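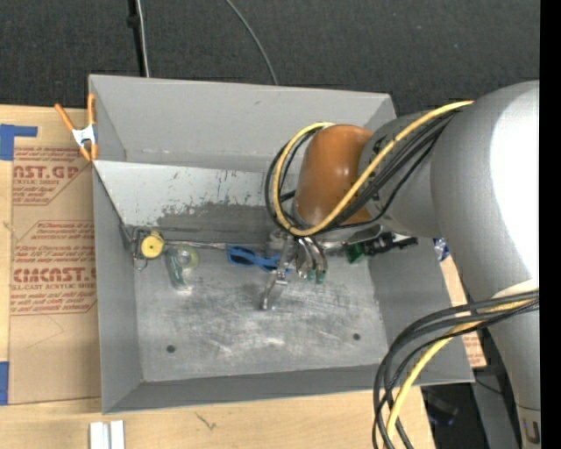 Photo: Femi Dauda

Aug 26, 2024

1/ A thread about lunch, and where it went. I've been in offices for 21 years and I used to get an hour. I have the old contract in a drawer. It says "one hour." It doesn't say "one hour, with laptop."

2/ My first job was at an insurance office over a shoe store. At noon the phones went to a recording and everyone left. Customers called at 12:15, heard the recording, and called back at 1. As far as I know they all lived.

3/ My boss there ate the same thing every day, a cheese sandwich and a pear, on a bench, facing away from the building. I thought this was sad. I was 22 and wrong about most things.

4/ Then came the working lunch. You can tell which word won. The sandwiches arrive on a black plastic tray, and somebody presents slides while you try to eat a wrap without making a sound. A wrap is the loudest food there is once people are looking at you.

5/ Also, the vegetarian option gets eaten first, by people who aren't vegetarian. I've sat through hundreds of these and I've never seen it go any other way.

6/ After that, the desk lunch. I did this for most of my thirties. If you turn my old keyboard upside down you can reconstruct 2011 in some detail.

7/ The desk lunch has one rule, which is that the phone rings as soon as your mouth is full. I once told a very important client "mmf" and he said he completely agreed.

8/ Then calendars went shared, and 12 to 1 turned out to be the only hour when everybody was "free." So now it's the most popular meeting slot in the building. We were free in the sense that a parking space is free.

9/ I tried blocking it out. I labeled the block LUNCH. People booked over it with a note saying "saw you only had lunch." I changed the label to BUDGET REVIEW and haven't been disturbed since March.

10/ Two coworkers have asked if they can join the budget review. I said yes to one of them. She brings dumplings.

11/ For anyone wondering where I go: Grilero, the counter place next to the dry cleaner. Soup and bread, 62 steps from our side door. I counted on a day when the soup was all I had to look forward to.

12/ There are four stools at Grilero and a regular at one of them who does the crossword in pen. We've never spoken. Last week he slid the salt over before I reached for it and I thought about it all afternoon.

13/ Someone will want to tell me about meal prep. I've done meal prep. On Sunday you cook five identical dinners for a stranger, and by Thursday you are the stranger, and the rice has feelings about it.

14/ Someone else will want to tell me about the fridge at work. Ours contains a yogurt that has been through more reorganizations than I have. It has an initial on the lid. We have no one left with that initial.

15/ My mother taught school and got 25 minutes, during which she also had to watch the playground. She'd like me to mention this, as she has read my drafts and thinks I'm complaining.

16/ I am complaining. But I'd ask you to try it once this week. Leave the building. Sit on something that doesn't adjust. Order the thing that needs a spoon.

17/ Replies are open for soup recommendations. I'll read them tomorrow at noon, in the budget review.

18/ Several of you are asking what kind of dumplings. Pork and chive. She makes them herself and no, you can't have her number.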